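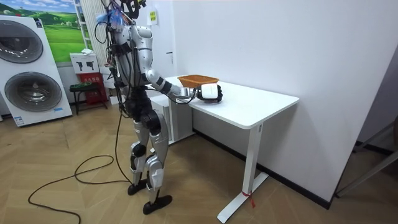
Slide 1: white desk, woven basket at the back by the wall

Right, hello everyone, thanks for squeezing in after lunch. (Wait for the door to shut. Say hello to Selorm Aidoo if she's made it over from Drerthorpe.)

So my talk is called "The One Basket Desk", and I'll own up straight away that I used to be dreadful at this. My old desk in Pidenholm had pens, post, a lamp, two mugs and a plant that had given up on life. I kept buying organisers for it, and then I had a messy desk full of organisers!

Leave slide 1 up while I talk about the basket. Shallow is what you're after. I love a deep basket for blankets, but on a desk you lose things in it for months (tell the passport story, keep it short). A warm orangey brown also does a lot for a plain white top, which can look a bit like the dentist's otherwise. And push it right to the back by the wall, so your elbows have somewhere to go.

Ask the room: who's got a drawer they can't open? Hands up. Kojo Nartey, I know you have.

Now the rule. Anything that lands on the desk in the day goes in the basket, and at 5 o'clock you empty it. I started in April and the first evening took me ages, mostly because I kept stopping to read old birthday cards. Now it's 3 minutes, with the radio on.

Click.
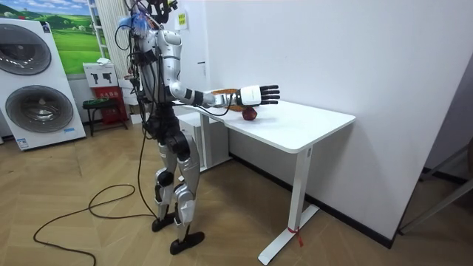

Slide 2: the apple stage, with its red-brown patch

I'm very fond of this bit. One apple on a desk is a snack. Leave it till tomorrow and it's got friends: a receipt, a battery, somebody's hair bobble. Ekow Agbenyega calls it "the landing strip" and he's right, a bare white top just invites it. So eat the apple, or walk it back to the kitchen. A darker patch doesn't put me off, I cut round it and have the rest with cheese.

(If running late, skip the cable bit and go to floors.)

Floors, quickly. Ours is pale wood in a herringbone and I could bang on about it all day. Sweep along the zigzag, go gently, and do under the desk first. One leg with a long flat foot is much kinder to a broom than four spindly ones.

Questions, then tea. Remind people that Bjartur has the sign-up sheet for the Flilden swap table, and please take your cups back to the hatch.

Filed under: Home & Tidying, Talks

Recent posts
Shelves for people who hate shelves
Theophilus Opoku on sorting 108 jam jars
What I took to the Amoah swap morning
A kinder way to empty the loft

We use cookies to remember your settings and see which pages get read. Accept all | Manage choices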